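Cokeo (dish)

Cokeo, also cokeo bowl or Handon supper, is a cold mixed meal eaten in and near the river town of Handon. Served at room temp, usually in late afternoon. No fixed recipe. What makes it cokeo is the order -- grain first, then something sour, then something soft, dressing last and never stirred in by the cook. The eater stirs.

Name

Origin unclear. Older spellings include cokio and coakeo. Local story ties it to a ferry landing of the same name, now silted up. Wojciech Szczepańska, in a short pamphlet on valley foods, argues the landing was named for the meal and not the reverse, on the grounds that the landing shows up on no map before the first church cookbook. Disputed. A third view takes it from a family name, no family found so far.

History

Probably began as mill food. Workers at the Devden mill carried cooked barley in the morning and added whatever was around by the end of the shift. Early written recipes call for barley, pickled cabbage and curd cheese, sometimes a boiled egg. Vinegar from apples. No oil in any of the early ones.

Rice came in later and pushed barley out of most kitchens in town, though not up the valley, where barley is still the default and rice is called "short cokeo," a little rudely. The Nguyen lunch counter on the Devden road is generally given credit for the version with pickled carrot, cucumber and herbs, which is now teh one most visitors know. It closed after the bridge was moved. Recipe passed around by hand for years, then printed on the back of a feed store calendar.

A cokeo supper is held in Handon each June. Started as a fund raiser for the library roof. Roof got fixed, supper kept going. Tickets cover 2 bowls, seconds are extra.

Preparation

Grain is cooked plain, spread out, left to cool. Must be cool all the way through or the curd goes loose. Sour part is drained well. Soft part is most often curd cheese, also bean curd, mashed squash or cold scrambled egg. Dressing is thin: vinegar, salt, a bit of sugar, onion grated fine.

Pickles keep up to 76 days in a cold cellar by the old household rule, a number that appears in several family notebooks with no reason given. Modern cooks go by the jar and the fridge.

Common faults: wet grain, too much sugar, dressing added too early. Jolene Hinds, who collected valley recipes for the Handon historical society, wrote that most bad cokeo is "just soup that gave up."

Serving

Put together at the table. Each part comes in its own dish and people build their own, or one person builds for everybody, which is the older way. Deep bowls preferred, a flat plate lets the dressing run.
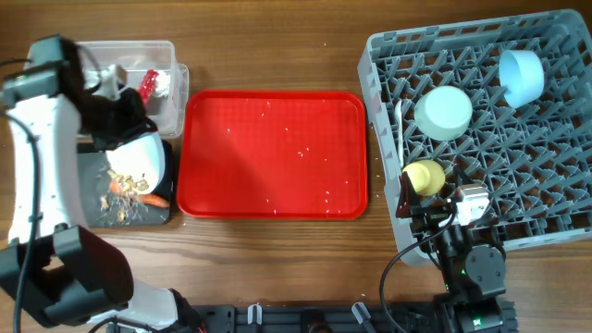 Grain goes in loose, not packed down. In Devden the dressing is passed in a small pitcher and goes to the oldest person first. In Handon no such rule. Bread on the side is normal in winter, less so in summer. Tea, or buttermilk where it can still be had.

Leftovers are fried the next morning and at that point the dish is not called cokeo anymore, just "fry." Some households add a second egg. Hinds lists 2 names for the fried version up the valley, neither in use now.

Variants

Short cokeo -- rice base, see above.
Dry cokeo -- no dressing, extra pickle. Lunch pail food.
White cokeo -- rice, curd, peeled cucumber. Served to the sick.
Church cokeo -- made in one big pan and already stirred. Looked down on, eaten anyway.

Spelling on menus varies and the town has never settled on one. The library keeps a folder of clippings and hand written recipes, open to anyone who asks at the desk, last sorted 26 March 2018.

See also: Barley dishes; Cold suppers; Devden mill; Pickled cabbage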